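Chapter 3
Landing Pages and the Measurement of Response

3.1 Scope of the chapter

A landing page is the first page a visitor reaches after following an advertisement, an email link or a search result. Its purpose is narrower than that of a home page, and its performance can be stated as a single ratio: completed actions divided by visits. This chapter defines that ratio, describes the page elements that affect it, and sets out a procedure for comparing two versions of the same page.

The running case is Furkitz, a small online seller of dry goods. Its landing page received 1119 visits in November and produced 48 orders, a conversion rate of 4.3 percent. Garetti, the agency that managed the account, treated this figure as the baseline for all later tests.

3.2 Terms

A session begins when the page loads and ends after a fixed period without activity. A bounce is a session with no second request. The two terms are often confused in client reports - a high bounce rate on a page with an embedded order form may conceal a large number of sales.

3.3 Product images

Image size affects loading time, and loading time affects the bounce rate. Images should be compressed before upload and given fixed dimensions in the layout.
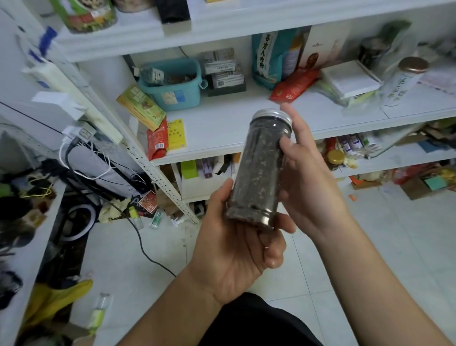

Figure 3.1 Clear jar with a metal screw lid, held in two hands.

Section 3.4 covers form length, using a Kanditz order form reduced from 13 fields. Readers familiar with split testing may proceed to Section 3.5.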